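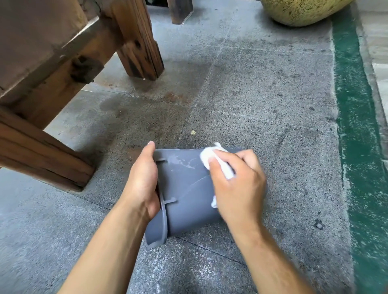 Do you need to book for the Vanum studio open day?

Tickets are free but have to be booked in advance through the studio's website, and your booking gives you an arrival time which they do stick to.

I was given the two o'clock slot on Mon 5 January, the day on which everyone else in the country was going back to work. I'd assumed this would mean a quiet afternoon. When I got off the bus there was a queue along the side of the building, containing a lot of small children who had evidently been promised this since before Christmas, and a fair number of adults who had come without any children at all and were being very relaxed about it. I was one of those. I have watched Droline since I was six, and then again from my late twenties onwards, when I ought to have been watching something with murders in it.

For anyone who missed it, Droline is a heron who runs a sub-post office on a canal. She is patient, she is slightly damp, and in 264 episodes she has never once raised her voice, although she has had provocation, most of it from Amin, a mole who believes every parcel is for him. It's drawn in two dimensions, it goes out just before tea, and nothing blows up. Vanum has made it in the same former shoe warehouse from the start.

The tour begins in reception, where you get a sticker with your name on and are asked not to film the storyboards. Our guide was a young man from the scheduling department who had drawn the short straw and then, by his own account, rather got into it. He walked backwards the whole way. He only hit one thing, a fire door, and apologised to it.

First stop was the writers' room. I'd imagined beanbags. It has a long table, a kettle and a wall of index cards, and the cards were the best part of the whole day. Each one is a problem. "Stamps go up." "Otter wants refund." "Who is the bell for?" The guide said a card can stay on the wall for years until somebody thinks of the other half of the story. The otter's refund had been up there so long that the pen had faded to brown. A boy at the front asked why they didn't just give the otter his money back, and I thought there was a fair chance he'd be offered a job.

Next came backgrounds, which I'd been looking forward to. Yee-man Hsu paints most of the canal. She still does the skies on paper, scans them and then builds the rest of the picture on screen, and she had laid out a morning, a dusk and a "general drizzle" for us to look at. General drizzle gets used more than the others put together. She talked for longer than her slot allowed about the colour of the towpath, which was changed in the second series and changed back in the third after letters. I hadn't known about the letters. I would have written one.

She also showed us how a shot is put together, dragging the layers apart so the reeds slid off sideways and left Droline standing behind her counter with no post office round her. A girl near me said "oh no" very quietly. Yee-man put the post office back at once.

Then the sound booth, where you could have a go at being Amin. The line was "Is that one mine?" and there was a microphone, a loop of the scene and a woman with headphones who said "lovely" whatever came out. Five of us from the adult contingent pretended to be letting the children go first and then formed a queue anyway. My Amin was judged lovely. It sounded to me like a man asking about his dry cleaning.

After that they sat us all down on the carpet (there were chairs for the over-sixties and for people who groaned loudly enough) for a talk by Hema Naidu, who has produced the programme for most of its life. The subject on the sheet was "Making a series that lasts". The subject in the room was the memes.

You'll have seen them even if you've never seen the show. It's the picture of Droline looking over her glasses at a queue, from the episode with the wrong postcodes, and for the past couple of years people have been sticking captions on it about their managers, their exes, their mothers-in-law and the railways. Many are very funny. Many couldn't be read out at two in the afternoon to people eating raisins, and Hema Naidu didn't try. She said the office had been divided over it. Some of the artists were pleased that anyone over nine was looking at their work. Some were upset, and she told us she had been one of the upset ones, at least until her own brother sent her one without realising where it came from.

What the studio minds, she said, is when a child goes looking for the heron and finds the other thing. They've asked for a handful of the worst to be taken down, the ones which could be mistaken for a real clip. The rest they leave alone. Somebody at the back asked whether the writers had ever been tempted to put in a joke for the meme people, a little wink. She said it had been suggested in a meeting, and that Droline doesn't wink, she hasn't got the eyelids. Then she took a question about whether herons can swim.

I'd have happily listened to another hour. We got a quarter of that, and the raisins were running out.

The last part of the tour was a preview of Prurkeo, the new series, and I'll be careful here as we were asked to be. It's for slightly older children, it's set on a night ferry, and it's much faster. There was a chase. The children in the room loved the chase. Several of the grown-ups folded their arms in the way people do when their local pub gets a menu. I came round to it by the end of the clip, mainly on account of a goat in the engine room who doesn't say anything. There are three episodes finished and the rest are, in the guide's word, "cooking".

A few practical things. The studio is a ten-minute walk from the bus station and the signs run out halfway, at the point where there are two identical car parks. Go through the second. There's a lift, and the guides are good about waiting for it. The café is a trestle table with an urn, where the tea is fine and the heron-shaped biscuits have been let down in the neck area, so that mine was more of a duck. The shop is small and takes cards. I bought a tea towel with the canal in general drizzle, and turned down a mug with the famous over-the-glasses face, no caption, which was selling faster than anything else on the table. I asked the girl on the till if that was the studio making its peace with the internet. She said it was their most popular mug and did I want a bag.

The whole visit lasts a bit under two hours. Very small children flagged during the talk and perked up for the ferry. There's another run of open days planned for the summer, and the mailing list is on the Vanum site under "Post Office", where you have to click on the bell.

On the bus back there was a father with a boy of four or so who was still wearing his name sticker, and who asked about every bag that came past, in a pretty good voice, whether that one was his. I went home and looked up the towpath letters. They've put one or two of them online, and the people who wrote them were right, it was far too orange.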